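Shelf news from the stores

By Kamran Dhanial

Well, the blue racking is finally up and in use, and I'm more pleased about it than a grown man should be! If you've been down to Mudgate in the past month you'll have walked by it on your way to the kettle. If you haven't, come and have a nose, it's the big blue thing and you really can't miss it.

Some of you will remember the old arrangement, when everything for the Zutton orders lived in boxes on the floor and you found what you wanted by kicking things gently until one of them rattled. I did a proper count before we moved (I was in at 6 in the morning, so please be impressed) and we had 76 part numbers and labels on hardly any of them. Six of those turned out to be the same clip with different names. 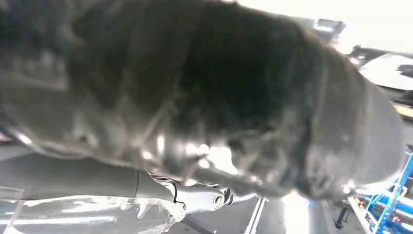 The soft stuff was the bit I'd been dreading. Felt, wadding, anything dark and fluffy, it all picks up dust the minute you look at it, and it won't stack for love nor money. For now it's staying in clear plastic until we've agreed on a home for it. Please put the plastic back round it when you've taken what you need, even if you're coming straight back. I spent most of an afternoon in May picking bits off a roll of grey with sticky tape and I don't want to do it again.

Small hard parts are much easier, thank goodness. Number plate brackets, trims and covers go on the racking, and I'd like them laid flat, one deep, with the long side running along the front of the shelf. I know it looks wasteful with all that blue showing round them. The trouble is that the brackets hook into each other through the slots when they're piled up, and then somebody gives the pile a good tug and we've got a cracked corner. We sent nine back to Plurkell last year and I'm fairly sure most of those were our own doing.
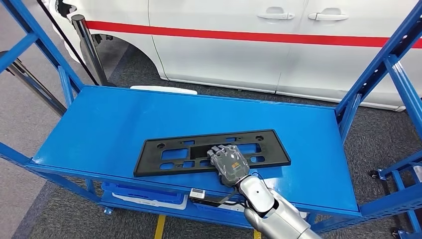 Shelf heights can be changed, by the way, so if you're struggling to reach something or your boxes won't fit, tell me and I'll shift things about. Please don't do it on your own, and please empty the shelf first (you know who you are, and I hope the toe is better).

Still to come: proper labels, which Evangelista are printing for us, and a decent step stool to replace the wobbly one. I'm also after a couple of shallow trays for screws and caps. If you've got any going spare at home, leave them on my bench with your name on and I'll see you right for biscuits.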